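Home > Bedroom > Long-term reviews
Reading time: 3 min
Tue 9 August, by Nele De Bruijn

The Flistari floral bed set, after eight months in our guest room

I bought this set in December, when my old bedding became too thin to offer to visitors. It contains a quilt, a sheet and two plain pillowcases. I paid 856 for it in the shop in Esville, and that is more than I ever paid for bedding before. My sister Kerubo Rugemalira (sister by marriage, but we don't say it so) thought I was crazy. So I want to be fair and write down what is good and what is not.

First, the print. The flowers are large, in coral, red and pink, on a light ground. In the shop, with the strong lamps, I found it a little too much. At home it became calmer. Our bed is white and the walls are beige, so the room could carry some color.
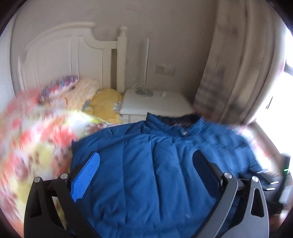
The quilt is light for its size. I can shake it and spread it alone, and with my shoulder this is important. The filling stays where it should be after many washes, only in one corner I feel a small lump. The stitching on the edge is straight and nothing has opened. I wash at a low temperature and dry it on the line, never in the machine, as the label asks.

The pillowcases I don't like. The fabric is more stiff than the sheet, and the closing is an envelope fold which is too short, so the pillow comes out at night. I put them away in the closet and I use my own covers. They don't match, but guests sleep well on them.

The sheet is the best part for me. It is smooth, and it became softer after the second wash. People in my house throw everything on this bed: coats, bags, half of the ironing. I fold the winter jackets there also, before they go into the storage box, and zippers have not pulled any threads until now.
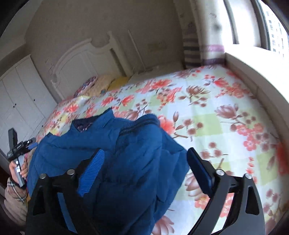
About the colors after washing I must be exact. The coral and the red stayed strong. The green became paler, I think, but I have no new piece to compare, so please take this only as my impression. Nafula Muli wrote to me that her set from Rosow lost its red in one summer, and that one was cheaper by half.

One complaint more. The corners of the fitted sheet are made for a mattress that is not so high. Ours is a thick one, and the elastic goes up at the foot end if somebody moves a lot. I wrote to the seller and got an answer after 2 weeks, polite, with advice to buy the bigger size. The bigger size was sold out.

Would I buy it again? The quilt and sheet, yes, if they were sold without the pillowcases. For the full price I would wait for a sale. If your mattress is high, measure it before you order.

Filed under: Bedding, Guest room, Tried at home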